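Nikeo Service Desk
Ticket 1792: Replayed demonstrations do not match operator input
Product: Brokunell remote demonstration station, simulation mode
Site: Toledo
Opened: 27 Mar 2019
Reported by: Wagner Vasconcelos
Assigned to: Ronaldo Pimentel
Priority: Medium

Reported problem
The site records demonstrations by remote control in the workshop simulation before any are recorded on the physical arm. The operator moves the simulated arm with the hand controller, closes the gripper on the block, and places the block in the box. Demonstrations appear correct while they are being recorded. On replay, the gripper closes before it reaches the block in a number of cases. The reporter states that 52 of the 321 demonstrations in the current set are affected. The operators also find the block difficult to make out in the side view.

Environment
Station software as delivered. Hand controller connected through the Meltmont network adapter. One operator station, one simulation server, both on the same local network. No changes to the task definition since the first recording.

Troubleshooting log

Entry 1, Ronaldo Pimentel
Requested the session files for two affected demonstrations and two unaffected ones. Asked the site to suspend further recording for this task until the cause is known. Existing files are not to be deleted or trimmed.

Entry 2, Wagner Vasconcelos
Files uploaded. The affected demonstrations were all made by operators who had the adapter's power saving option switched on. Recording has been suspended.

Entry 3, Ronaldo Pimentel
Compared the arm motion stream with the gripper command stream. In the affected files the gripper commands carry the time at which they left the controller, while the arm positions carry the time at which they reached the server. With power saving on, the arm positions arrive late and the two streams drift apart. The recorder stores both without correction. The live display applies each command as it arrives, and for that reason the operator sees nothing wrong during recording.

Entry 4, Ronaldo Pimentel
Instructions sent to the site:
Switch off power saving on the adapter.
Set the recorder to stamp both streams on the server.
Restart the station and record a short test set of 40 demonstrations.
Replay every test demonstration before resuming normal work.

Entry 5, Wagner Vasconcelos
Test set recorded and replayed. Gripper and arm agree in all of them. The operators repeat their remark about the side view and ask whether the block may be given another color.

Entry 6, Ronaldo Pimentel
The remark is accepted. The block sits to the right of the box and is close to the tabletop in color, and from this low angle the tabletop is seen nearly edge-on. A color change would make the new demonstrations differ from those already collected, so it requires approval from the site's task owner. In the meantime operators should use the overhead view for the approach and return to the side view to judge height. Side view attached to the ticket for the task owner. 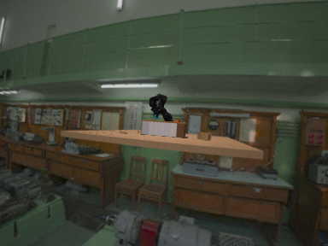
Entry 7, Wagner Vasconcelos
Request forwarded to the task owner. The affected demonstrations have been moved to a separate folder and will be recorded again. Please keep the ticket open until the color of the block has been decided.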